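双腕セルの立ち上げと保守 ―― 実習報告書

提出日 2018年2月9日
報告者 Brayden Chisholm(執筆)、Ginette Turcotte(測定)
指導 Raymonde McKinnon 先生

1 はじめに

私たちの班が半期のあいだ担当したのは、実習室にある双腕セル、通称「Flenska」の立ち上げ直しと日常の保守です。研究テーマを選ぶとき、同級生の多くは画像認識や軌道計画のほうへ流れていきましたが、私たちは迷わず「機械そのものの面倒を見る」ほうを選びました。先に書いてしまうと、これがものすごく面白かったです! ケーブルの固定位置を少しずらすだけで腕の動きが目に見えて滑らかになる、あの感じは一度味わうとやめられません。

この報告書では、セルの構成、立ち上げの手順、途中で起きた不具合とその直し方、いまの点検のやり方を順に書きます。来年度に引き継ぐ班がそのまま作業に使えるよう、失敗したところも省かずに残しました。

2 セルの構成

Flenskaは白いアーム二本と、それを載せた作業台、隣の電源・配線用の台からできています。作業台の天面には茶色のシートを張ってあります。以前は天板がむき出しで、照明の映り込みが強く、カメラの調整のたびに苦労していたそうです(先代の班のClifford Morinさんの引き継ぎノートによる)。シートにしてからだいぶ楽になったものの、しわが寄ると光の筋が出るので、張り直しは今も私たちの仕事のひとつです。

電源まわりは作業台に載せず、脇の白い台にまとめました。最初の配置では電源も作業台の隅にあり、腕を大きく振ると配線に触れそうで、見ているほうがひやひやしました。台を分けたことで、腕の届く範囲から電源が外れ、点検のときも作業台の上を片付けずに済みます。
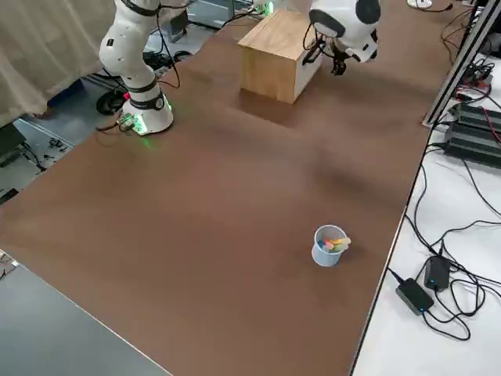

電源台での約束ごとは二つだけです。ひとつは、アダプターの表示灯が人の立つ側から見えるように置くこと。もうひとつは、余ったケーブルをきつく束ねないことです。ゆるく輪にしておけば、一本だけ抜きたいときに他を巻き込みません。見た目はすっきりしませんが、きれいに束ねた週に限って差し替えが必要になり、結束バンドを全部切ることになったので、もう束ねません。

動作確認用の対象物には、木の箱とチョークを入れたコップを使っています。箱は面と角がはっきりしていて、位置合わせのずれが目で読めます。チョークのほうはGinetteの提案で、細いものが何本も斜めに立っている状態は認識側の班にとって良い練習になるとのことでした。チョークは折れます。折れたら補充してください。

3 立ち上げの手順

3.1 基部の固定

まず二本のアームの基部を作業台に固定します。ボルトは対角の順に仮締めし、全部が入ってから本締めします。私たちは初回に端から順に本締めしてしまい、最後の一本がどうしても入りませんでした。全部ゆるめてやり直しです。基本中の基本なのに、急いでいるとやってしまいます。

3.2 配線

次に腕に沿ってケーブルを這わせます。ここが一番時間のかかった工程で、一番勉強になった工程でもあります。関節の近くで固定すると曲げたときに引っ張られ、離れたところで固定すると余りが垂れて物に引っかかります。最終的には、関節をまたぐ部分に余裕の輪を作り、その前後で留めるやり方に落ち着きました。

輪の大きさは計算で出そうとしましたが、ケーブルの硬さがそろっておらず、結局は腕を可動範囲いっぱいまで手でゆっくり動かしながら決めました。一人が腕を持ち、もう一人がケーブルだけを見ます。この役割分担は必ず守ってください。両方を一人で見ようとすると、ほぼ確実にどこかを見落とします。

3.3 通電

配線が済んだら、アームを一本ずつ通電します。二本同時にはやりません。基部の表示灯が緑になるのを待ってから次へ進みます。初めて緑に光ったときは二人で声を上げてしまい、隣の机のDwight Doucetteさんに何事かと見に来られました。すみません、でも本当にうれしかったんです。

3.4 原点合わせ

原点合わせには自作の治具「Kowalchuk」を使います。名前は設計したときのフォルダ名がそのまま残ったもので、深い意味はありません。手先に治具を当て、基準面との隙間がなくなったところで値を登録します。左右の腕で登録の順番を変えると、わずかに結果が違うことがありました。私たちは左から始めると決め、記録もすべてその順で取っています。

3.5 繰り返しの確認

原点が決まったら、箱の上面へ手先を近づけて戻す動作を175回繰り返し、戻り位置のばらつきを見ます。回数は先代の班に合わせました。これだけ繰り返すと、ねじのゆるみやケーブルの引っ張りが数値の傾きとして現れます。ばらつきの大きさより、だんだん一方向に寄っていくかどうかに注目してください。

4 起きた不具合と対処

4.1 右腕の戻り位置がずれていく

立ち上げて最初の繰り返し確認で、右腕の戻り位置が少しずつ手前へ寄っていきました。制御の設定を疑って半日ログを眺めましたが、手がかりはなし。あきらめて電源を落とし、腕を手で動かしてみたら、外側を通るケーブルが台の縁に当たってつっぱるのがわかりました。縁から下へ逃がす位置を変えたところ、ずれは消えました。ログを眺める前に、まず手で動かすこと。班のノートの一ページ目に大きく書いてあります。

4.2 グリッパーの応答が途切れる

こちらはもっと厄介でした。腕を伸ばした姿勢のときだけグリッパーの応答が途切れ、手元に戻すと何事もなかったように動きます。コネクターの接触不良だろうと見当はつくのに、点検のために腕を戻すと再現しません。Raymonde先生に相談すると「伸ばしたまま調べればいい」と一言。確かにそのとおりで、腕を伸ばした状態で止め、コネクターを一つずつ軽く触っていったら三つ目で見つかりました。端子を差し直し、根元に引っ張り止めを追加しています。

4.3 シートのしわ

茶色のシートは使っているうちに中央がゆるんできます。動作には影響しませんが、カメラを使う班には大問題です。全面を張り直すと対象物の基準位置も取り直しになるので、普段は手前の縁だけを外して引き直します。それでも細かいしわは残り、完全には平らになりません。照明の角度との組み合わせは、来年度の班にぜひ試してほしいところです。

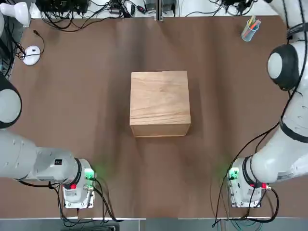
5 日常の点検

始業前の点検は10分で終わるように項目を絞りました。初めの点検表はもっと長く、全部やると実習時間がなくなってしまうほどで、途中から形だけチェックを入れるようになっていました。これでは意味がないと反省し、実際に不具合につながった項目だけを残しています。

始業前に見るところ
・非常停止を押し、両腕が止まるか
・基部のボルトの合いマークがずれていないか
・ケーブルの輪がつぶれたり、台の縁に当たったりしていないか
・電源台のアダプターが奥まで差さっているか
・作業台の上に、前の班の置き忘れがないか

最後の項目は地味ですが大事です。マウスや筆記具は置いたまま忘れやすく、動作範囲に入っていれば腕が当たります。作業に使うものは奥側に寄せ、運転前に腕の届く範囲を目で追ってください。

月に一度は、これに加えて繰り返し確認を最初から行います。準備を含めて60分見ておけば足ります。電源を入れた直後と、しばらく動かした後とでは値が少し変わるため、必ず慣らし運転をしてから測ってください。

記録には共用の表計算ファイル「Preda」を使います。値だけでなく、その日に触ったところも書きます。「右腕のケーブル留めを一つ手前に移動」といった短いメモで十分です。4.1の不具合も、こういうメモが残っていたらもっと早く見つけられたはずでした。

6 予備部品

予備部品は棚の下段にある「Flokmont」と書いた箱に入れてあります。グリッパーの指は4組、ケーブル留めは大小まとめて一袋です。指は先端の摩耗が左右で違うので、片側だけを替えず、必ず組で交換します。使ったら箱のふたの紙に線を引いてください。残りが一組になった時点で先生に発注をお願いする決まりです。

7 残っている課題

一つ目は手先の配線です。グリッパーのまわりはケーブルが絡みやすく、今の留め方では交換のたびにほどく作業が発生します。Ginetteが樹脂で小さなガイドを設計中で、試作の一号は厚すぎて関節に当たりましたが、二号は形がかなり良くなりました。5月までに取り付けて比べてみる予定です。

二つ目は電源台の奥の整理です。使っていない線がまだ混ざっていて、どれを抜いてよいのか一部わかっていません。両端に同じ番号の札を付ける作業を始めましたが、手前の線しか終わっていません。

三つ目は左右の原点の登録順による違いです。原因を突き止められないまま、順番を固定して避けている状態です。治具の当て方なのか、台のたわみなのか、個人的にはたわみのほうを疑っています。台の中央にダイヤルゲージを置き、片腕ずつ伸ばしたときの変化を測れば見当がつくはずで、測定の段取りはノートの後ろのほうに書いておきました。引き継ぎの日までに時間が取れたら、自分たちで先に測ってしまうかもしれません!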